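Grasp logging at the Trukosbridge cell

The bin-picking cell at Trukosbridge now holds 2395 logged grasp attempts, all gathered for the Coner grasp model. Each attempt is stored as a depth image, the commanded pose, the finger width at close and a pass or fail mark set by the wrist force reading. Attempts run in blocks of 20, after which the bin contents are stirred by hand and the camera offset is checked.

Object sets are mixed on purpose. A typical load combines rigid plastic parts, crushed drink cans and produce, so that one block covers hard edges, thin metal and curved organic shapes. 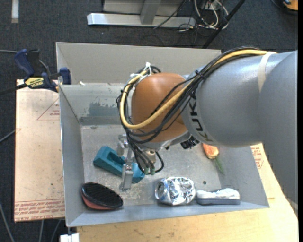
Tsang asked whether the fail marks separate a missed grasp from a slip during lift, as the Culden group had trouble training on logs that merged the two. They are merged up to block 16. From the next block on, a second force reading is taken 8 cm above the bin floor and written to its own field — older records keep a blank there and should be left out of any slip training.

Shiny items still give patchy depth returns. Those attempts stay in the set with a flag, and the flag can be filtered at load time. The next export is due in July, in the same file layout plus the new field.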